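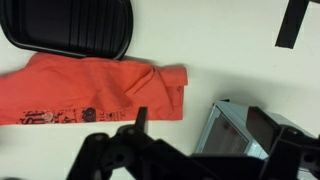

Ticket: Leader arm lag during garment teleoperation
Product: Flutow teleoperation kit
Submitted by: Mayu Kudo, Misstead
Assigned to: Habibur Thambiah
Status: Pending customer

Reported issue
While the operator demonstrates the folding task, the follower arm trails the leader arm by about 300 ms. The delay begins after 19 episodes and clears on restart.

Support response
The log shows the wrist camera and the arm controller sharing one USB hub. Please connect the controller directly to the workstation and record a new set with the same garment — do not change the gripper settings.

Customer update
Controller moved. Delay is now under 200 ms, but the gripper still closes late.

Next step
Recalibrate the leader trigger and attach the new log to this ticket.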